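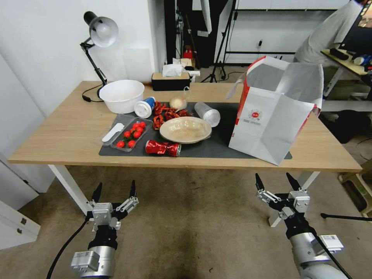 Cherry tomatoes, a bun and a paper cup on the gray mat

Famon Community Meals: Progress Report for September

Thank you, as ever, for your patience with us and for the kind note that came with the second payment. It has been a full month in Vernach, and I will try to keep this shorter than the last one (no promises).

Where we are

We served 536 suppers in September, up from 198 in our first month, when we were still learning how long a big pot of rice takes. Most of the growth came from the Rotich apartments. Families there had been telling us since spring that the walk to our hall was too far after dark, so we opened a second serving point in their laundry building. It is a bit of a squeeze, but people stay and talk, and the children have more or less claimed the corner by the window.

Sunday is still our busiest day. We moved the start to 4:30 in the afternoon, after several older guests told us they like to be home before the evening bus gets crowded, and the line has been much calmer.

Money and supplies

We are a little under budget on groceries and a little over on disposables — bowls and lids mostly, which went up in price over the summer. I would like to move a small part of the transport money across to cover it, if you agree. Stilutness, our bread supplier, has kept its prices steady and now delivers 29 trays a week.
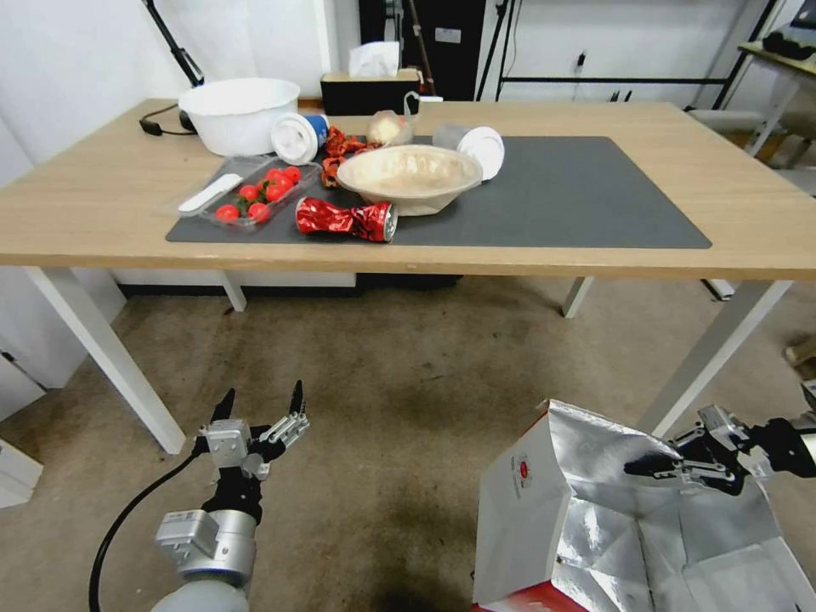 What comes next

The second refrigerator is ordered and should be with us in about 7 weeks. Until then we are buying fresh vegetables twice a week, with more driving than any of us would like. We also hope to start a Saturday cooking class at Rotich, and I will send the costs separately once the room fee is settled.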